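**Ticket: tub side panel and shower hose, Staltow building, ground floor**
Opened by: Trinidad Tolentino
Status: open (waiting on a part)
Priority: it was "urgent" on Saturday, I've calmed down since

**29th November, first entry**

Hi all! Starting a log for the bathtub so we stop doing this over chat and losing half of it. Short version: there's a puddle that keeps turning up along the bottom of the tub's side panel, on the tile, and I can't work out where it comes from. It's never a big puddle - a cupful maybe - but those gray marble-pattern tiles get really slick and I nearly went over on them this morning with a mug in my hand.

What I know so far:

- It shows up after the shower hose has been used. I've never found it after filling the tub from the faucet only.
- The grout line under the panel feels soft in one spot. I poked it with a key (sorry).
- The drain is fine. I filled the tub, let it out, and it went down fast with no gurgling.

Javier in maintenance asked me where the hose normally lives. It lives up on the far rim, and I have a feeling that's half the problem.
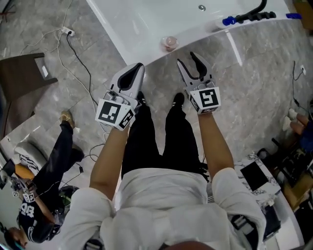
*Tub, hose on the far rim, faucet with the blue handles. Glass bowl on the floor by the panel.*

**Same day, after lunch**

Tried the paper towel test. Dried the whole rim, laid paper towel along the foot of the panel with tape, then ran the shower hose into the tub for 5 minutes, holding the head low so nothing splashed. Towel stayed dry! I got very excited and told everyone it was fixed, which was silly of me because I hadn't fixed anything.

Then I did it again with the hose put back on the rim and the water still on a trickle. Wet patch on the towel, left of center. So the water is getting out at the hose end and running along the rim, I think, and then it finds its way down the panel. There may be a worn washer where the hose screws in. I tightened it by hand and got maybe a quarter turn out of it.

Please, everybody, until this is sorted: keep extension cords and chargers well back from the tub. I know the outlet over there is handy. I don't care how handy it is - water and plugs, come on. I've asked for a cord cover and a second power strip for the other side of the room.

**Same day, later**

Called Jusamar, who supplied the tub. Very nice woman on the phone, but she wanted a model number and the sticker is apparently on the inside of the side panel, so of course I'd have to take the panel off to read it. She said the panel clips on at the bottom and you pull from one end. I pulled from one end. It did not want to come, and I'm not going to be the person who cracks it.

She did say the hose is a standard one and the washers come in bags of 100 (who needs 100?) or a pack of 4 from the hardware store. Ordered the 4.

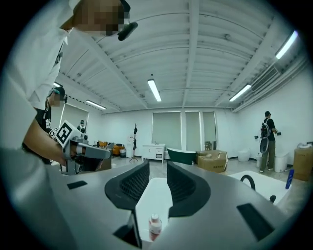 I went around the room and let people know the tub is off limits for anything involving the hose. Filling from the faucet is okay. If you do use the hose by mistake, fine, just shut it off all the way at the handles and wipe the rim before you walk off. There's a stack of old towels on the shelf by the door, use the ugly ones.

Also got a rough quote from Ninness for resealing the bottom edge, in case the soft grout is worse than it feels. They'd want to do the whole run of floor along the tub and not only the bad spot, and it came to 2,000. I about choked. Javier thinks we can scrape out the soft bit and redo it ourselves with one tube of sealant, and I'm with Javier.

**Where it stands**

- Hose: hand tightened, drips less, still drips.
- Washers: ordered.
- Panel: still on. Would love a second pair of hands that has done this before.
- Grout: leave it alone until the leak has stopped, then scrape and reseal.
- Ninness: told them we'd get back to them.

Last time anyone touched this hose was in March, as far as I can tell from the old tickets, and that note just says "replaced, ok" with no part number. So when the new washer goes in, please write down the size here, even if it's dull!

I'll redo the paper towel test once the washers come and post the result in this ticket.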